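Toalhas felpudas: gramagem, secagem e dobra

Imprimir | Enviar por e-mail

A gaveta das toalhas deixou de fechar em janeiro. Tinha acumulado peças de três compras diferentes, com gramagens e medidas que não coincidem, e a pilha ultrapassava a altura útil da gaveta, que é de 26 cm. Tirei tudo, lavei tudo e aproveitei para rever o procedimento. Ficam as notas.

Composição do lote. As mais antigas são Fastimard, algodão cardado, pelo curto, já bastante gasto nas bainhas. Depois vieram as Kongkaew, de fio penteado e argola mais comprida, que ocupam muito mais volume dobradas do que a diferença de peso faria supor. Há ainda uma manta fina de pelo sintético que guardo na mesma gaveta por falta de outro sítio e que segue regras próprias de lavagem.

O peso total do primeiro ciclo, em seco, foi de 1,859 kg. A máquina aceita bastante mais, mas com felpa prefiro não encher o tambor. A argola precisa de espaço para a água circular, e uma carga apertada sai com o detergente preso na base do pelo. Percebe-se ao tato: a toalha fica com uma rigidez cerada que não desaparece com a secagem. Meia dose de detergente líquido, enxaguamento extra, centrifugação a 800 rotações. Amaciador, nenhum. Os agentes catiónicos depositam-se na fibra e reduzem a absorção, coisa que se verifica deixando cair uma gota de água na superfície e vendo quanto tempo demora a entrar.

Sobre a temperatura: 60 graus para as de algodão, de vez em quando 80 para as de cozinha, que são brancas e lisas. A manta vai sempre a 30, à parte. Misturei-a uma vez com as toalhas e passei uma noite a tirar borboto com uma lâmina.

Secagem. Uso um estendal Dririer de parede, com varas espaçadas o suficiente para pendurar a toalha por cima de duas em vez de uma. A distância entre as duas faces conta mais do que a exposição ao sol. Com uma única vara, as faces colam-se e a zona interior demora o dobro do tempo. Antes de pendurar, sacudo cada peça pelas duas pontas curtas, quatro ou cinco vezes, com força, para levantar a argola que a centrifugação deitou. No inverno acabo no secador, programa de baixa temperatura, e tiro a roupa ainda ligeiramente húmida. A felpa seca até ao fim no secador perde fibra a uma velocidade que o filtro documenta bem.

Dobra. Testei três esquemas. O primeiro, metade, metade e terço, dá um bloco estável mas alto. O segundo, o rolo, aproveita mal os cantos da gaveta e desfaz-se quando se puxa uma peça do meio. Fiquei com o terceiro: terços no sentido do comprimento, depois metade, depois terço, com a dobra fechada virada para cima e as peças arrumadas ao alto, como fichas num arquivo. Cada toalha de banho fica com 33 cm de largura e a altura cabe na gaveta com folga.

A dificuldade deste esquema está no primeiro passo. Um tecido de pelo denso não conserva o vinco e, quando se pega nele só pelo meio, a parte mais pesada descai e arrasta a dobra. A pega tem de ser feita perto dos cantos, com as duas mãos à mesma altura, e o tecido pousado em vez de largado. 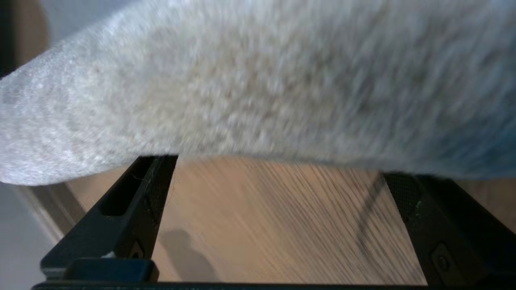 Com a manta o problema agrava-se, porque o pelo sintético escorrega sobre si próprio. A solução que encontrei foi dobrá-la sobre a mesa, alisar com o antebraço a cada passo e só levantar o bloco já completo, com uma mão por baixo. Demora mais do que uma toalha e o resultado é menos regular. Acabei por a pôr num saco de pano no fundo da gaveta, deitada.

Para separar as filas comprei divisórias Tirnutow, de mola, ajustáveis. Seguram bem com a gaveta cheia. Com metade das toalhas a uso, a mola empurra e as filas inclinam-se para o lado vazio. Corrigi o defeito aproximando a divisória central, mas é preciso repetir o ajuste sempre que a ocupação muda, e ainda não decidi se as mantenho.

Das Fastimard, retirei as que tinham a bainha aberta. Vão cortadas em quatro para panos de limpeza, cosidas em ziguezague largo na margem, ponto 5, linha de poliéster. Falta ver se a gaveta de baixo, a dos lençóis, aceita o mesmo esquema de arrumação. As medidas são outras e os lençóis de elástico não têm cantos que prestem.

7 comentários | 12 partilhas

Última atualização: fevereiro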